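The Case for the Plain Packed Lunch

Opinion, by Palesa Potgieter
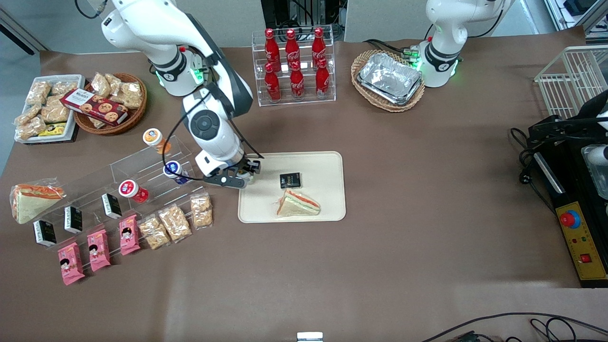
Should a workplace or school offer a set tray lunch in place of an open counter?

In most buildings with a short midday break, a set tray is the better choice, provided that the people eating from it can say in advance what they will not eat.

The question came before the Porkside site council in May, when the lease on the old hot counter ended. The counter had served the building well for 15 years. It had also produced a line that reached the stairwell by noon, and staff on the late shift often found only soup. The council's proposal is to replace it with a sandwich, a bottled drink and a bag of something crisp, put together on a tray and handed over at the door. I support the proposal, with reservations.

A sandwich lunch has a poor reputation that it does not deserve. Much of the complaint is really about bad sandwiches, of which this building has seen a great many. Bread that was sliced the day before, lettuce added too early and fillings spread only in the middle are failures of the kitchen. A triangular sandwich on white bread, made the same morning and served with the cut side facing the diner, is a decent meal. People can see what they are getting, and they can eat it at a desk or on the bench by the loading door.

Presentation matters more than the council's paper allows. The paper gives two lines to it, under "sundries." Anyone who has bought lunch from a cardboard carton on the floor will know the difference that a rack and a few baskets make. Drinks on a tiered stand can be reached without moving the ones in front. Snacks in a shallow basket are easily seen and easily refilled. The Pinville office made this change last year for less than the cost of repairing its old steam table, and Gert Pretorius, who manages that building, reports that the midday line now clears in 15 minutes.

There are fair objections. Anathi Joubert has written to the council on behalf of the night staff, for whom the noon meal is the only hot food of the working day. Her letter should be answered in full before any contract is signed. A microwave and a soup urn would go some way - though not the whole way - toward meeting her point. Xolani Kekana has asked why sugared soft drinks should be the standard bottle. I would keep them on the rack and put water beside them at no charge.

Waste is the harder matter. Foil trays are light, stack neatly and keep their shape, and they are also thrown out by the bagful. At around 300 lunches a day, the building would fill its bins well before the Thursday collection. Reusable serving trays should be required in the contract, with foil kept for orders that leave the premises. The supplier, Dalov, has said that it can wash and return trays overnight. That promise belongs in writing.

The council will take comments at the front desk until the end of the week. Staff who have never written to it before are encouraged to do so, and to state their shift.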